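Tuesday, May 25, 2021
Bindery notebook, Flusbridge reading room

Reader copies of Bramier, the orphan-train novel. Second batch. Kha Sầm wants them ready for the July discussion group, so the spines get done this week and the covers after.

Text blocks 2 through 15 glued with PVA, pressed overnight. Block 17 opened flat at the chapter where the sisters are separated and two leaves came away. Tipped them back in with a thin line of paste.

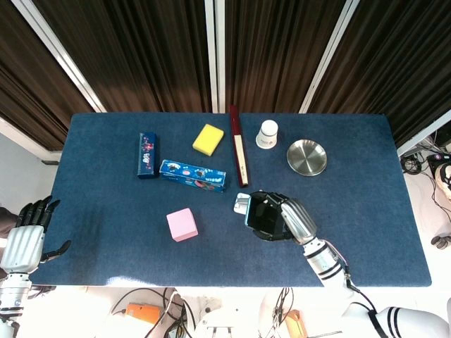 Cover stock is still undecided. Quyên Giáp prefers a plain gray board with a paper label. Oanh La has read the whole book and says gray is wrong for it — too grim for a story that ends with a wedding. I checked how printed color holds up against a dark ground. The pink and red artwork on the tall navy box reads well against its background, and the white lettering on it would do for a title. A navy cover with white type is my vote. Eduardo Cabanatuan to price the stock.

Text corrections from Nhi Hứa, who is reading against the first printing:
Ch. 4, the aunt's name changes spelling between pages. Left as printed, noted on the errata slip.
Ch. 9, a line is repeated at the page turn. Same in the first printing.
Epilogue, the date of the letter does not agree with the date in the prologue. Query to Kha.
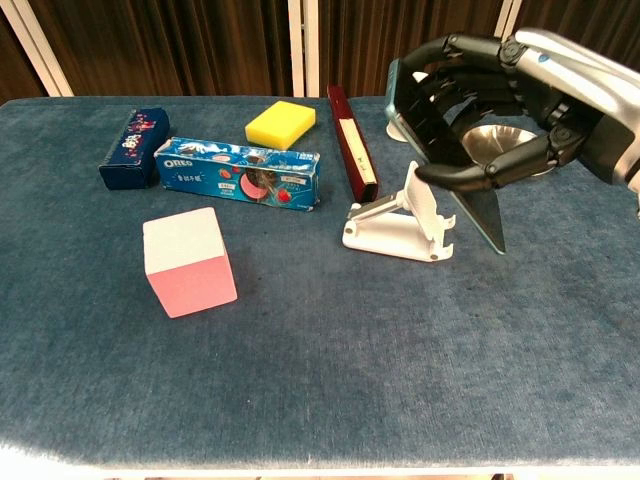 Navy box and longer bright blue cookie box, side by side on blue-gray cloth.

Errata slip set in the same face as the text, one size down. First proof came out too wide for the page — reset to a narrower measure. Tăng paper for the endleaves is in the flat drawer, grain short, so cut across. Block 17 stays under weight until Quyên has looked at the hinge.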